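Working Near the Gripper: Rules for the Robot Cell
Unit 4 handout – Chaltu Yimer – Jun 25, 2019 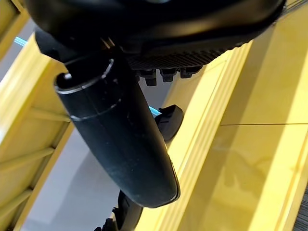
When may a person reach into the robot's working space?
Only after the arm has been stopped, the stop has been locked, and the person reaching in is holding the key. A paused program does not count as a stop.

4.1 Three kinds of "not moving"

Students mix these up every term, so learn the words first.

Paused. The program is holding. The drives have power and the arm can move again the moment a signal comes in.

Stopped. A protective stop or emergency stop has been triggered. The arm will not restart until somebody resets it, but the reset can be done by a person who cannot see you.

Locked out. The supply is off, the lock is on, the air has been bled and the key is in your pocket. Hands go inside the fence in this state and in no other, apart from the teaching work in 4.4.

4.2 Before the first run of a session

Walk the fence line. Open each gate and confirm that the controller shows the fault. Press every emergency stop in turn, including the one on the pendant, and reset between presses. Write the result on the cell sheet with your initials. If a stop does not work, the cell stays off and the sheet goes to the lab desk.

Look at the fingers and the wrist with the cell locked out. You are looking for loose screws, cracked pads, and cables that rub. Light scuffs on a finger are normal wear and do not need a report. A chip or a bend does.

4.3 The gripper is a separate hazard

The risk assessment for the arm does not cover the tool. A gripper can pinch with the arm standing still, and it can drop a part when power or air is lost. For each gripper you use, the assessment has to answer these points:

What happens to the part if power fails?
What happens if air fails?
Where can a finger or hand be caught between the tool and a fixed structure such as a beam, rail or panel?
Does the tool have stored energy after lockout?

The third point is the one most often left blank. Go through the path slowly and mark each place where the gap closes. In the Bradmont exercise the class will work from a list of 41 pinch points, and your group should expect to add to it.

4.4 Teaching positions by hand

Reduced speed mode only. The limit in our cells is set to 282 mm/s for travel inside the fence on the Norkano line and lower for anything near a fixture. One person teaches, holding the pendant and its enabling switch. A second person stands outside at the emergency stop and does nothing else – no phone, no notes.

Let go of the enabling switch before you turn your head away from the arm.

4.5 Reading for next time

Võ and Ito, chapter on tool changes, and the lockout form at the back of the course pack. Bring the form filled in for your own cell. Groups that come without it will not be given a key.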